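Categoria: Manutenção predial > Listas de verificação

Lista de verificação: sala de trabalho, Larside

Periodicidade: mensal, terça-feira, antes da abertura. Registrar C (conforme), NC (não conforme) ou NA (não aplicável) e comentar toda NC.

1. Têxteis e panos

1.1 Panos e peças de tecido separados por uso. C.
1.2 Tecido afastado de tomadas e fontes de calor. C.
1.3 Peças dobradas após o uso. NC. Tecido azul-claro amassado. Dobrar ou encaminhar à lavagem conforme a etiqueta. 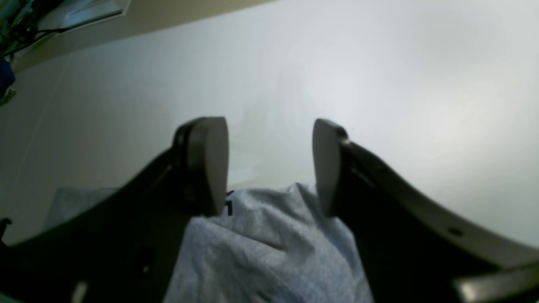

2. Paredes

2.1 Pintura sem bolhas nem descascamento. C. Tom claro mantido na última demão (Pronari, lavável).
2.2 Rodapés fixos. C. Um trecho recolado em outubro.

3. Piso

3.1 Superfície limpa, sem resíduos de óleo. C. Produto: Flamudik neutro, diluição de 30 ml por balde de 12 litros.
3.2 Iluminação suficiente ao nível do piso. C, com ressalva: distribuição desigual, menos luz em direção às laterais. Valor de referência interno: 1000 lux na bancada; para o piso não há valor fixado.
3.3 Cabos recolhidos ou presos em canaleta. NC. Cabo escuro em laço sobre o piso, junto a um equipamento cinza. Risco de tropeço. Prender com abraçadeira reutilizável.
3.4 Perfis e barras guardados no suporte. NC. Perfil de alumínio comprido no chão, ao lado do equipamento ou preso a ele. Verificar a fixação antes de mover.

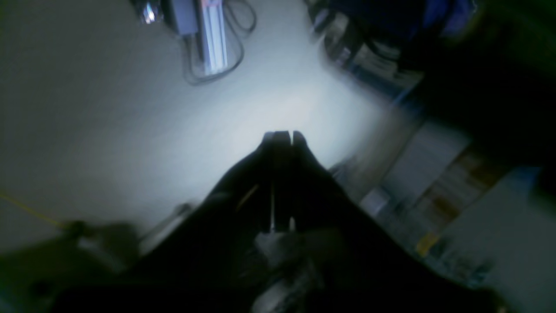

Itens 3.3 e 3.4: cabo e perfil de alumínio no piso.

4. Armazenamento

4.1 Prateleiras Pavliuk niveladas e parafusadas. C.
4.2 Carga pesada nos níveis inferiores. C.
4.3 Inventário de consumíveis atualizado. NC. Há mais de 3000 abraçadeiras em estoque e a planilha não foi revisada.

5. Encerramento

NC dos itens 3.3 e 3.4: corrigir antes do próximo turno. NC dos itens 1.3 e 4.3: corrigir até a próxima verificação. Arquivar cópia assinada na pasta da sala.

Última atualização: outubro

© Larside | Contato | Voltar ao topo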